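I've spent the last three months arguing with people about fingers. Robot fingers, I mean. We do teardown and refit work on old desktop computers, the big dull office towers that come in by the pallet, and the question on our bench has been which gripper should go on the end of the arm. My opinion, which has made me a little unpopular at lunch, is that we've been shopping for grippers the wrong way, and I suspect most small shops do the same.

You know how it usually goes. You open the data sheets, you line up the grip force and the stroke and the payload, and you buy whichever has the biggest numbers you can afford. We did exactly that with the Drindard. Lovely machine, strong as an ox, opens wide enough to pick up a melon. And then you ask it to reach down between a drive cage and a row of memory slots, and it's like watching somebody thread a needle in ski gloves. A memory module weighs next to nothing! I don't need an ox. I need something skinny that knows when to stop pushing.

So my first complaint is about where people test these things. A demo table with one foam block on it tells you nothing. Put an open tower on its side, cables and all, with a fixture next to it for the memory, and suddenly you learn a lot about the arm you were about to sign for.
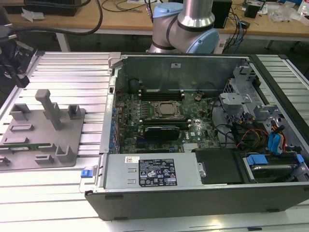
Does a stronger gripper seat a memory module more reliably?
Not in our trials. Once there's enough force to push the module home, the extra doesn't buy you anything, and lining it up with the slot matters far more. The Weerakoon has much less squeeze than the Drindard and it still seated 6 modules in a row on its first afternoon, while the Drindard kept going in at a slight tilt and stopping.

Mitali Matubbar, who runs the bench next to mine, thinks I'm being unfair here. Her view is that the tilt was a controller problem and that with better tuning the Drindard would do fine. She may be right about the tilt. We swapped the controller for a Konance in December and things did get smoother – she has been very gracious about reminding me. But tuning doesn't make a fat finger thin. If the body of the gripper bumps the power supply before the tips get to the slot, you can tune until you retire.

My second complaint is about cameras, and I'll admit I changed my mind on this one. I used to say a fixed camera off to the side was plenty. It sees the whole job, it never gets knocked, and you calibrate it once and forget it. All true. But the arm gets in its way at the worst possible moment, right when the tips go down into the case. With a wrist camera you get the view from up close, and you also get a great big gripper sitting in the bottom half of your picture for the rest of your life. I used to count that as a flaw. These days I kind of like it, because I can judge the gap between the tool and the board without doing any math. 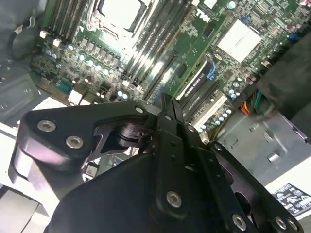

What bugs me is that hardly any vendor will tell you how much of the view their gripper eats up. Florkano at least sent us a drawing when I asked, with the camera cone sketched in by hand, and I could see in a minute that their wide plates would hide everything I cared about. We didn't buy it, and I still think well of them for sending it. I'd like that drawing on every data sheet, right next to the payload figure.

Then there are screws, which sounds petty, but bear with me. When you're comparing 3 grippers you are constantly taking one off and putting another on, and every swap means checking the wrist camera again. With the Drindard that took me some 60 minutes the first time. I got faster, but I never got to where I'd do it cheerfully before lunch, and I know we ran fewer comparisons than we should have as a result. Any shop that says it tested everything evenly has more patience than I do.

So we're keeping the Weerakoon on for the memory work, with both cameras running. Mitali wants one more go with the Drindard on hard drives, where there's something solid to hang on to, and I've told her she can have the arm as soon as I'm done with this pallet. I think she'll do pretty well with it, too.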